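Home Install Cell Setup Gripper Trials Errors Index

Section 8. Comparing Fingers in the Sample Tube Cell

This section covers running the same tube transfer with two sets of fingers in the Puvby simulator and saving the results so they can be compared. It assumes that the arm is already loaded, that the Kanaan controller panel opens without a fault, and that you have finished the joint limit check in the section before this one.

The two sets are the Turo fingers, which are the default, and the Kilis fingers, which have a narrower tip. Both mount to the same gripper body, so the arm model does not change. Only the finger files and the tool offset change.

Before you start

1. Open the sample tube cell. Wait for the controller panel to show Ready before you click anything in the view.

2. Set the simulation speed to real time. Runs made at a faster setting are not refused by the log, but contact between finger and tube is computed less often, and the slip values cannot be compared with real time runs.

3. Load the Turo fingers from the Tool menu. Check that the tool offset field has changed. If it still shows the old value, click Apply again.

4. Open the Targets list. Targets are named by box number first and then by hole. From the front view the boxes run 4, 3, 2, 1 from left to right. The blue rack is listed separately under SAMPLES.

Note: The numbers do not follow the camera. If you switch to a view from the other side of the table, box 4 is still box 4 in the list.

Setting the approach height

The approach height is how far above the hole the tube stops before the straight move down. Set it once and use it for both sets of fingers.

5. Select a target in box 4 and click Go To Approach. Keep the speed at 10 percent for this move.

6. When the arm stops, switch to the close view. Look at the bottom of the tube and the top of the box. The tube should be clear of the box and centered on the hole you selected.

7. Use the small step arrows to correct the position. Do not use the drag handles for this. They move the wrist as well as the tool point, and the tube will end up tilted.

8. Click Store Height.
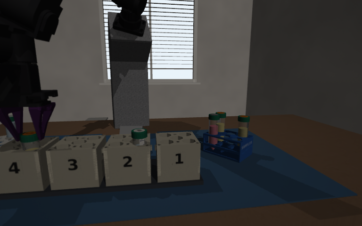 Ghassan Ghanem: I'd add that you should check this from a second view at right angles before storing. I lined mine up nicely from the front and it was a full hole out in depth. The height itself was fine, but every insert hit the top of the box and I blamed the fingers for most of a morning.

The second view check has been part of the recommended procedure since the May release. To do it, press the View key once after the arm stops, correct any error in depth, and then store the height.

Caution: Store Height also stores the wrist angle. If you change the wrist after storing, the panel will go on using the old angle until you store again.

Recording the first set

9. Click Reset Cell. This returns the tubes to the starting layout you saved. If you have not saved one, it returns them to the factory layout, and your runs may not match each other.

10. Open the Trial tab and choose Transfer. Pick a start target and an end target. Use the same pair for every run in the comparison.

11. Enter a name for the trial. Put the finger name first. The log sorts by name only, and it will mix the two sets if the name starts with anything else.

12. Set Grip Force to 8 N and Repeats to 10. The cell is reset between repeats.

13. Switch to the wide room view and click Run. The wide view makes it easier to see whether the forearm is passing too close to the pedestal on the return move.

14. Leave the window alone while the trial runs. Changing the view is allowed. Opening the Tool menu is not, and will end the trial at the current repeat.

If the panel shows Contact Early, the fingers touched something before the grasp point. The usual cause is a neighboring tube in the rack. Choose a start hole with an empty hole on each side, or reduce the opening width in the Tool menu. The Turo fingers accept an opening of up to 89 mm, which is far more than a tube needs. A narrow opening is better in the rack.

If the panel shows Lost Object, the tube left the fingers during the move. Do not delete the run. Dropped tubes are part of the result and are counted in the summary.
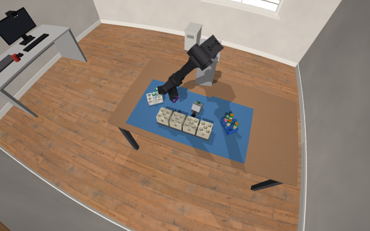
Changing to the second set

15. Click Home and wait for the arm to stop. The Change Tool button stays gray until it has.

16. Load the Kilis fingers and click Apply. Check the tool offset again. These fingers are shorter, so the number should be smaller than before.

17. Do not store a new approach height. The panel corrects for finger length by itself. If you store again, you will have changed two things at once and the comparison will tell you little.

18. Set the opening width to the value used for the first set. If it is outside the range for the Kilis fingers, go back and repeat the first set with a width that suits both.

19. Reset the cell, enter a new trial name, and run the transfer with the same targets, force and repeats.

Note: Shadows may be turned off to save graphics memory. This has no effect on contact or slip. It does affect trials that use the camera for locating tubes, so keep the setting the same for both sets if you use that option.

Stopping a trial partway

Press Hold to pause. The arm keeps its position and the fingers keep their force. Press Hold again to go on. A paused repeat is marked H in the log and its time is left out of the average.

Press Stop to end the trial. Finished repeats are kept. The one in progress is thrown away.

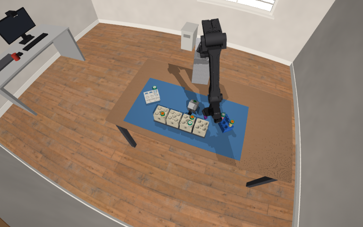 Reading time, remaining part: 2 min

Reading the results

Open the Compare tab and select one trial from each set. The table shows placed, dropped, average time and largest slip for each.

Look at placed and dropped first. A faster average means very little if the set also dropped more tubes. Slip is measured from the moment the fingers close to the moment they open, along the length of the tube. A large slip with no drops often means the force is a little low for that finger shape. Raise it by one step and run both sets again.

Times from different computers can be compared as long as both ran in real time. Slip values can be compared only when the physics step is the same. The step is printed at the top of each log.

To save the table, click Export. The file goes into the project folder under the name of the first trial. An existing file with that name is replaced without a warning.

For fingers you have drawn yourself, see Adding a Tool Model.

Puvby Cell Guide | Page revised 19th June | Contact support | Back to top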